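Recording Practice and Safety Rules for a Two-Arm Robot in Simulated Outdoor Settings

Student project report, Robotics and Automation Laboratory, Bratolness Technical College
Submitted by Suqin Fu
Report date: 8th March

1. Purpose of the project

The purpose of this project was to write, test, and revise a set of working rules for students who operate a two-arm robot in simulation. The laboratory has used the Skarkine simulator for several terms, but until last October each student group kept its own habits. Recordings were named in different ways, speed limits were changed without a note, and some episodes could not be repeated by a second group. The laboratory asked for one short document that a new student could read before a first session.

The rules are limited to simulated work. They do not replace the safety instructions for the physical arms in the Eberhard workshop. They were, however, written so that a student who moves from one to the other does not need to unlearn anything.

2. Method

A first draft of the rules was prepared from existing laboratory notes and from interviews with students who had completed the introductory course. The draft was then applied to 262 recorded episodes in the Farkik project, a collection of household and yard settings. Each episode was reviewed against the draft, and every departure was entered in a log with the rule number and a short comment by the reviewer.

Reviewers worked in pairs. Where the two reviewers did not agree, the episode was marked as open and discussed at the next project meeting. A rule that produced repeated disagreement was treated as badly written and sent back for revision.

3. The rules as adopted

The final document contains seven rules.

Rule 1. The operator records the scene name, the robot model, and the software version before the arms are moved.

Rule 2. The joint speed limits used in simulation are the same as those approved for the physical arms. A higher limit requires written permission from the supervisor.

Rule 3. Each episode begins from the listed home position.

Rule 4. The two grippers keep the minimum separation stated on the scene sheet, except during a task that calls for a handover.

Rule 5. Contact with furniture, plants, or fixed structures outside the task is logged, even when the simulator reports no damage.

Rule 6. All camera views are saved together under one episode number. A view may not be removed for poor quality.

Rule 7. A failed episode is kept and labeled as failed.

4. Application to the patio setting

The patio setting was chosen for closer study. It combines a hard surface with a lawn and places a number of obstacles near the robot, including woven armchairs and a barbecue grill. Views from this setting were used in discussing Rules 4 and 6.

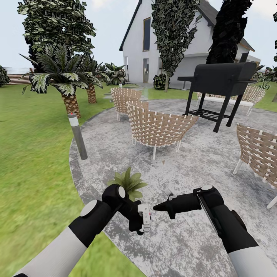

Simulated patio setting, two views.
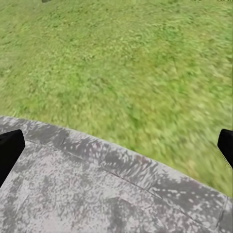
Rule 6 caused the most discussion during the review. Several students had been in the habit of deleting blurred views before handing in their work, on the grounds that such views could not be used for measurement. The reviewers found that this made it harder to compare the views of one episode and left gaps in the numbering. The rule was therefore kept in its strict form, and a quality field was added to the episode sheet so that a blurred view can be marked without being lost.

Rule 4 was revised once. The first draft gave a single distance for all scenes, and this proved too large for work on small objects. The distance is now set scene by scene and approved by the supervisor.

5. Findings

The log held 1337 entries at the end of the review. Most concerned Rules 1 and 3, and were simple omissions by the operator. Entries under Rule 5 were fewer but took longer to settle, as reviewers differed on whether a light touch should be counted as contact. The adopted text counts any contact reported by the simulator.

6. Limits and further work

All reviewers came from one laboratory, and the rules have not been tried by an outside group. The scene sheets are still incomplete for the indoor settings. The laboratory intends to extend the review to up to 1000 episodes and to move the Rule 1 entries into a form that must be completed before the simulator will start. Changes to the rules will be numbered and kept with the earlier versions in the project folder.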